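The Breathing Lesson

By the time I got to Plutcombe the fog had come down over the orchard, and the woman at the desk took my coat and my telephone and gave me a wool blanket and a bowl of soup, which seemed to me a fair trade. It was March, and I had been told by my doctor, my sister, and the man who cuts my hair that I needed to learn to calm down.

The course was called Barasa. Its founder had once sold office furniture for a firm named Kavgate, and he told us this on the first evening with such tenderness for the swivel chairs he had left behind that I liked him at once. He had written five books about the heart, and they were stacked by the fireplace, next to a basket of pine cones and a cat that belonged to the inn.

"Put your hand on your chest," he said, "and think of somebody you were glad to see."

There were eight of us, and seven shut their eyes right away. I kept mine open a good while, I'm sorry to say, looking at the little brass machine on the mantel. It was his invention, the Plultance, and it ticked along with whoever held its cord. When my turn came it rattled like a sewing machine going downhill. Eighty, he said, and smiled, and told me to take my time.

So I thought of my grandmother at the bus station, thirty-three years back, in her good green hat, waving at the wrong bus. She waved at it so hard! I had come up behind her with my suitcase and stood there a minute before I said a word, only because it was so nice to be waited for like that. I hadn't thought of that hat in ages, or of the peppermints in her pocket, or how she scolded me all the way home for being thin.

The ticking had slowed down. I noticed it the way you notice that rain has quit, and then the cat got up in my lap, and the founder went off to see about more soup.

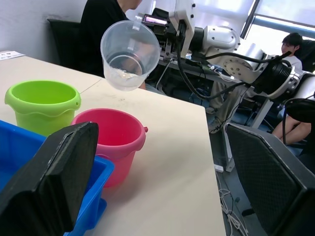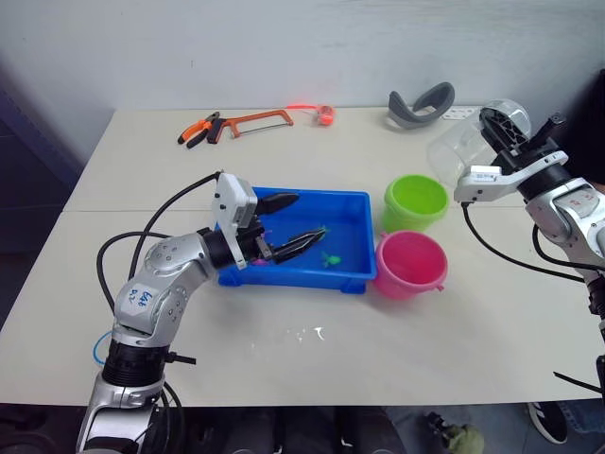
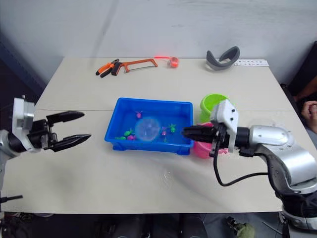
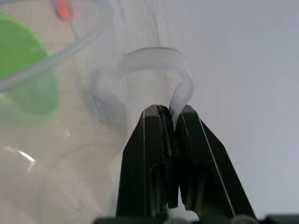
Does the narrator have to believe in the Plultance for the story to work?

She only has to hold the cord and think of her grandmother, and she can make up her mind about the machine on the drive home.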